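Wellpappe, die mitdenkt

Ein Karton ist ein Karton, dachte ich lange. Dann stand ich im November in der Halle der Kartonagenfabrik in Trarnen, direkt neben der Rillmaschine, und konnte zwei Stunden lang nicht mehr aufhören, Fragen zu stellen. Es riecht dort nach Stärkeleim und warmem Papier, ein bisschen wie in einer Bäckerei, und am Ende der Linie fallen die fertigen Zuschnitte so schnell auf den Stapel, dass man nur noch ein braunes Flimmern sieht.

Trarnen fertigt Versandverpackungen für kleine Betriebe: Keramikwerkstätten, Imkereien, Seifensiedereien, Leute mit 50 Paketen in der Woche und keinem eigenen Lager. Gerade die hatten es bisher schwer. Wer kleine Mengen braucht, nimmt meist Standardgrößen, stopft den Rest mit Papierknäueln aus und hofft. Das Ergebnis kennt jeder, der schon einmal eine Tasse in drei Teilen ausgepackt hat.

Die neue Serie heißt Mendside, und sie ist wunderbar einfach gedacht. In den Zuschnitt sind zusätzliche Rilllinien eingebracht, an denen sich die Seitenwand nach innen falten lässt. Aus einem einzigen Karton werden so vier verschiedene Höhen, und die umgelegte Wand liegt doppelt, genau dort, wo Pakete auf dem Förderband aneinanderstoßen. Kein Messer, kein Klebeband innen, kein Einlegeteil. Ich habe es selbst probiert und beim ersten Mal prompt die falsche Lasche erwischt (die mit dem Halbkreis kommt zuletzt!), beim zweiten Mal saß alles.

Am meisten begeistert hat mich aber der Prüfraum. Er ist kaum größer als eine Garage, und darin wird gestaucht, gerüttelt und fallen gelassen, was das Zeug hält. Die Kartons liegen vorher einen Tag lang im Klimaschrank, denn feuchte Pappe verliert an Steifigkeit, und kein Lieferwagen fährt unter Laborbedingungen. Die Mendside in der mittleren Größe hielt beim Stauchversuch 215 Kilogramm aus, ehe sie einknickte. Man hört es übrigens, bevor man es sieht: ein trockenes Knistern an den Ecken, dann gibt die Wand nach.

Das Papier dafür kommt aus Bernham. Die Mühle dort arbeitet ausschließlich mit Altpapier und hat für die Außendecke eine Sorte entwickelt, die trotz kurzer Fasern erstaunlich reißfest ist. Im Stapel verlassen die Bogen mit einer Grammatur, die man sonst eher bei Frischfaser erwartet, das Werk, und die Oberfläche nimmt Druckfarbe so sauber an, dass selbst feine Linien stehen bleiben.
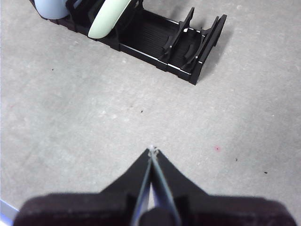 Bleibt die Frage nach dem Innenleben, und da wird es für Tüftler richtig schön. Jia, ein junges Designbüro mit Werkstatt im Erdgeschoss, entwirft für Trarnen die Einsätze, also alles, was die Ware im Karton an ihrem Platz hält. Flache Teile sind leicht, runde eine Plage, sie rollen, sie kippen, sie schlagen aneinander. Ein langes, niedriges Gestell aus schwarzem Kunststoff mit dünnen Seitenleisten, in dem ein hellblaues, rundes Stück sitzt, macht das Prinzip klar: Die Leisten müssen gar nicht hoch sein, um etwas Gewölbtes zu führen. Bei Jia übersetzt man das in gefaltete Pappe, mit Stegen, die beim Schließen des Deckels leicht gegen die Ware drücken.

Bis ein Einsatz in Serie geht, entstehen Dutzende Muster, geschnitten auf einem Plotter, gefaltet von Hand. Die Mindestmenge liegt bei 490 Stück, ab 700 lohnt sich ein eigenes Stanzwerkzeug. Für eine Töpferei mit gut laufendem Weihnachtsgeschäft ist das durchaus zu schaffen, und im Frühjahr sollen Sammelbestellungen möglich werden, bei denen sich mehrere Betriebe eine Form teilen. Ich habe mir zwei Musterkartons mitgenommen. Einer ist schon unterwegs, mit einer Teekanne darin.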